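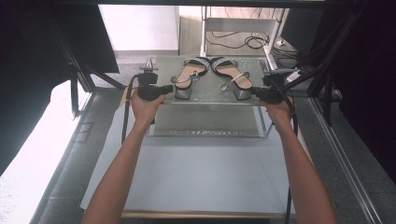 FOR IMMEDIATE RELEASE
May 2020

Wakholm opens mail-in shoe repair to the whole country

ZADCOMBE. Hi, I'm Jasmina Gashi, and I run the front counter at Wakholm, the shoe repair shop on the corner by the old bus station. My boss asked me to write this release because I talk to customers all day and she figured it would come out more natural that way (we'll see!). So, the news: starting this month you can mail us your shoes from anywhere in the country, and we'll fix them and mail them back.

We've wanted to do this for years. People move away from Zadcombe and then call me from three states over asking if they can ship us a pair of boots, and I always had to say well, sort of, if you write your name on the box really clearly. Now there's a proper system. You fill out a form on our site, you get a prepaid label, and you drop the box off wherever you normally send mail. With our counter closed to walk-ins right now, it's also the way our neighbors are getting their heels done, and that has kept all of us working, which I'm very grateful for.

What we fix

Heel tips, half soles, full soles, loose straps, broken buckles, zippers, stretched elastic, worn-out insoles, and stitching that has let go. We do men's, women's and kids' shoes, dressy or not. We don't do ski boots or skates, sorry, and please don't send us one shoe unless you only want one shoe back.

Heel tips are $10 a pair and a new set of insoles is $26, and return shipping is included in both. Bigger jobs get a quote by email before we touch anything. Say no and we send them home as they came, at no charge.
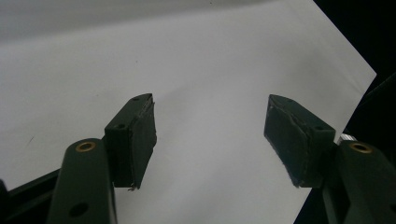
Who does the work

Floarea Mocanu owns the shop and does nearly all the resoling herself. She learned on a hand-cranked patcher in her uncle's kitchen and still has opinions about it. Damir Dumitrescu handles heels and straps, and he's the one to thank if your sandals stop clicking on one side. I check the boxes in and out, answer the phone, and write you the little note that goes in with your shoes.

Floarea wanted me to include a proper quote, so here you go: "A good pair of shoes should get more than one life. If the upper is sound, I can nearly always do something with the rest. Send them before the heel wears down to the block, please, and I'll be a happier woman."

Where the first insole tends to go is under the ball of the foot, and lots of folks throw a pair out at that point when the rest is perfectly good. It's a quick job, and we can match most tans, browns and blacks. 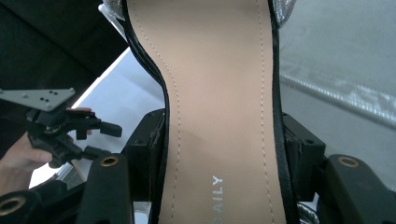
Photo: Wakholm. Free for editorial use with credit.

How to pack your shoes

Stuff the toes with paper, wrap each shoe by itself, and put them in any sturdy box. You don't need the original one. Take out anything you've added, like gel pads or arch supports, and keep those at home. If there's a spot that bugs you, stick a bit of masking tape next to it and I'll make sure Damir or Floarea sees it.

Most repairs go back in the mail 3 business days after we open the box. Full soles take longer, and I'll email you if we're waiting on leather.

An opening offer

The first 400 mail-in orders get a free polish or suede brushing, whichever suits the shoe. There's no code to type in, we'll just do it.

About Wakholm

Wakholm is an independent shoe repair shop in Zadcombe. We also cut belts to length and put new handles on bags, but only for local drop-off at the moment.

Press contact: Jasmina Gashi, front counter, Wakholm, Zadcombe. Call the shop during opening hours and ask for me. If Damir picks up, let it ring through to the back, I'm probably taping a box.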